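Warura Studio Refresh: The Gallery

September 11, 2026

We finally have the keys back, and we couldn't be happier with how the old Warura space has come together! The job started in February with a lot of dust sheets and a very long argument over colour, and it has ended with a studio that feels warm underfoot, quiet to work in and a good deal brighter than the one we left.

The brief we gave Cukik was pretty simple. Keep the walls soft, keep the trim crisp, and put down a floor that could cope with winter boots, rolling chairs and the odd spilled coffee. They brought us 13 carpet samples in the first week and we carried every one of them from room to room, in morning light and after dark, until we had a favourite.

Fjeld won by a mile. It's a dark grey with a fleck through it, and we ordered 354 square feet, enough for the main room and the little passage out to Vitutgate (plus some offcuts we're hoarding for the storage cupboard). We love how the pattern shifts as you walk across it. From the doorway it reads as one deep, calm colour, then you get down on your knees to hunt for a dropped screw and find all those lighter bits.

The beige was the other big decision. We were nervous it might look dated, but next to white it's lovely, like milky tea, and it takes the chill off the grey beautifully.
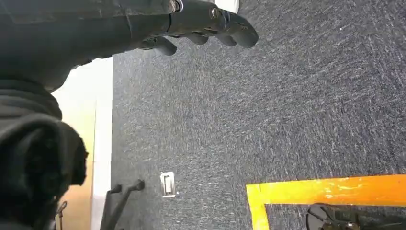 Warm beige, clean white and the dark flecked carpet, close up. Look at those blue-grey and white fibres!

More pictures to come once the shelves are up and the plants have moved back in.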